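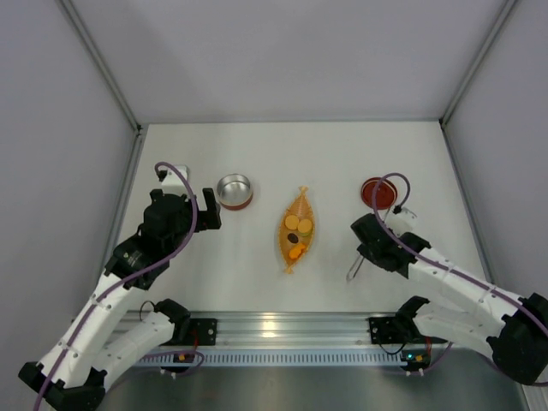
A woven basket with a few pieces in it, a small open pot and a dark red lid.

Put the lid back on the pot
Tamer Haddad
5 Jan 2025

Every January the newspapers tell us how to make our kitchens tidy. This year I have read that pots must be kept without their lids. The pots go one inside another, and the lids stand in a rack on the door, like plates. The writer of the article in our local paper says that this gives back a whole shelf. I believe her about the shelf. Still I think it is bad advice for most homes, and I want to explain my opinion.

I grew up in Baston in a flat with a very small kitchen. My mother had four pots and each one wore its lid, also in the cupboard. When she wanted to cook lentils, she took out one thing. In my own house I followed the modern way for two years. I bought a lid rack from Vivanell, and it was well made, I have no complaint about it. But when I wanted to cook lentils I had to lift three pots to reach the fourth, and then to try lids until one of them sat properly. It is a small trouble. It comes twice a day, and the person who cooks is the person who pays for it.

A pot with its lid can also be used for keeping things. Half an onion, the rice from lunch, some bread for the morning. Without the lid you look for a plastic box, and soon you have a drawer of boxes, which need lids too.

I have the same feeling about baskets. A basket is a lovely object and it asks for almost nothing. I like the long narrow ones in the shape of a boat, because they fit on a table where people are already sitting. But many houses which I visit have a basket that became the place for everything without a place: keys, a lemon, a dead battery, the bill from the dentist. In the tidy magazines this is called a catch-all and it is recommended! I would say that a basket should hold food, or one family of things, and be emptied before it is filled again.

My neighbour in Flultley does not agree with me. She lives alone, she has 11 pots from her aunt, and she cannot store them if every lid stays on. I told her to give away six. She has not spoken about pots with me after this, so perhaps I was too direct.

I accept that some kitchens really have no room. But before buying a rack, please take out all your pots and find the lid of each one. Those which have no lid, or which you did not use last winter, can go. Then look at the shelf again.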